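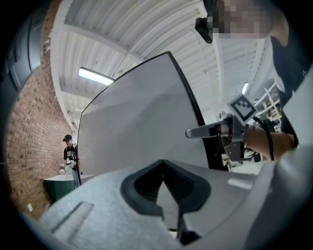

Light grey face, black trim.

Mobile whiteboard: notes on cleaning and squaring up

The whiteboard in the Dorbridge room has been on my list since June. Two faults: ghosting on the writing surface, and a stand that creeps when you lean on it to write.

Surface first. I used Flullness board cleaner, 500 ml bottle, diluted as per the label. Work in vertical strips, then go over each strip with a dry cloth before the next. Do not spray near the trim – liquid gets behind it and the backing swells. The bottle weighed 438 g when I put it back, for anyone who keeps a log.

Glossy boards show streaks only at an angle, so check from the side, with the ceiling lights on. Two passes is normal. If ghosting remains after four, the coating has worn and more cleaner will not help.

The tray on the stand holds a few markers. Store them flat, caps on.

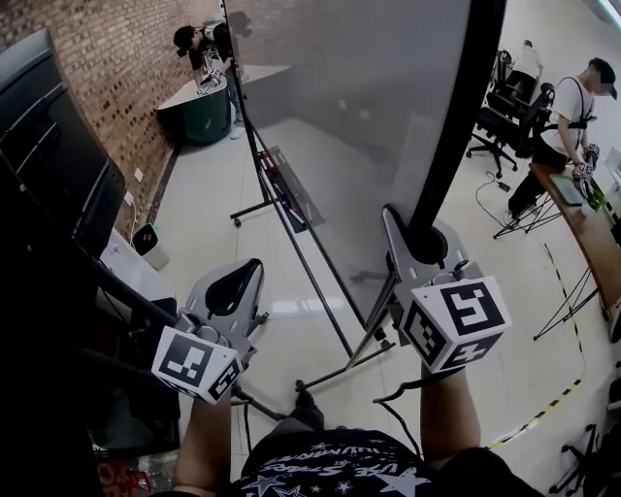

Stand and castors

Splay the legs fully before tightening anything. I swapped one bolt for a Uibo M6, which has a deeper head and takes a proper hex key. Castors get a drop of Uteck dry lubricant on the axle, none on the tread. Keep loose cables out of the path of the wheels. Next job is the tray bracket, which still rattles.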